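Airport open day at Rirkberg: a visit report

Rirkberg Airport opens its gates to the public once a year, in November, and this time I got one of the places on the airside tour. The airport is small. It has one runway, one terminal and 7 gates, and it sits 285 meters above sea level on a plateau west of the town. Doors opened at 9:00 in the morning and the last tour bus left at 3:30 in the afternoon. 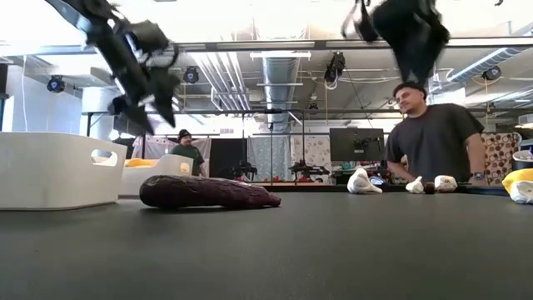
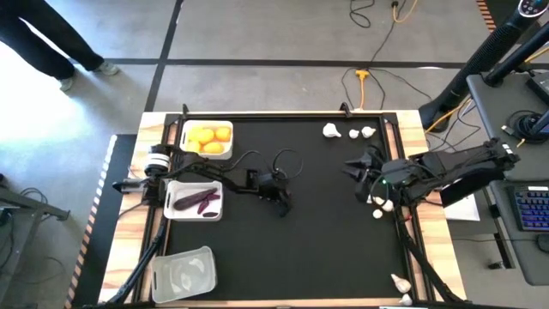
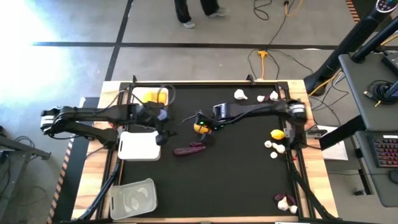

Do you need to book ahead for the open day?

The terminal displays are free and need no booking. The airside tour has to be booked through the airport website, and you need to bring a passport or national ID card that matches the name on the booking.

Getting there

I came by public transport. The regional train stops at Rirkberg Central, and from there the number 4 bus runs to the terminal every 20 minutes. The ride takes 25 minutes with light traffic. You can buy a ticket from the machine at the stop or pay the driver by card. Drivers do not take cash.

If you come by car, follow the signs from the ring road and use the long-stay lot. The short-stay lot in front of the terminal was closed for the day and used for food trucks and a display of old ground vehicles. Parking was free until 5:00. The walk from the long-stay lot to the doors is along a covered path, but the path has a steep section near the end. There is a shuttle for anyone who would rather not walk it.

Inside the terminal

The check-in hall was open as normal, with scheduled flights leaving through the day. Visitors were kept to the east side with rope barriers. The airlines had desks there. Treneo, which flies to the coast and to two of the islands, had the longest line because it was letting people sit in a row of its new seats. I sat in one. Legroom is the same as before, but the tray table is higher and the seat pocket has moved up above it.

Morance runs the baggage system and had a staff member explaining how a bag gets from the check-in belt to the aircraft. Bags are scanned twice. The second scan decides which of the three chutes the bag goes down, and a handler reads the tag again before it is loaded. He said most lost bags at Rirkberg come from old tags left on the handle from an earlier trip, so it is worth pulling those off before you leave home.

The cafe upstairs is run by Öztürkmen. It serves soup, flatbread and good coffee, and the windows look over gates 3 to 5. Prices were the same as on any other day. By noon every table was taken, and I ate standing at the window counter.

The airside tour

The tour was led by Efua Dankwa, who works in airfield operations. There were two buses and each stop lasted ten minutes or so. We went through the same security check as passengers, with bags on the belt and coats off. Large bags were not allowed on the bus at all and had to be left at a desk by the door.

The first stop was the fire station. Two trucks were parked outside with the doors open. The larger one has to reach either end of the runway within three minutes, and the crew practices this every week. We were allowed to try on a jacket, which is heavier than it looks. One of the crew ran the water cannon for a short time, pointed at the grass.

Next was the maintenance apron. A turboprop was in for a check with its engine covers off. We had to stay behind a painted line and phones had to be kept in pockets here, so I have no photos of it. Efua explained that the airport itself does not do the maintenance. It rents the hangar to a contractor, and the airlines pay the contractor.

The last stop was beside the runway, at a safe distance, where we watched one arrival and one departure. The bus stayed closed for this and the windows were fogged, so it was the weakest part of the tour. The people on the left side saw more than the people on the right. If you go, sit on the left.

Questions from the bus

Someone asked about night flights. There are none between 11:00 at night and 6:00 in the morning, apart from air ambulances. Someone else asked if the runway would be made longer. Efua said there is no plan for that, and that the money is going into a new apron surface and better lighting on the taxiway.

I asked how many people come to the open day. Last year it was 3,228, and 419 of them took the airside tour. The tour could be bigger, but each bus needs two escorts and they all have to be people with full airside passes.

Practical notes

Arrive early if you want to do both the tour and the terminal. The bus tour takes an hour and a half including security. Wear a warm coat, as the apron is windy and you get off at two of the three stops. There are restrooms in the terminal but none on the tour.

Strollers are fine inside the terminal. Children under seven cannot go on the bus. There was a play corner near the arrivals door with paper planes and a small slide, and it was well staffed.

The buses have one wheelchair space each, which has to be requested when you book. The elevator to the cafe is behind the car rental desks and is not well signed.

I took the 4:10 bus back to Rirkberg Central. It was full, and the next one was waiting right behind it.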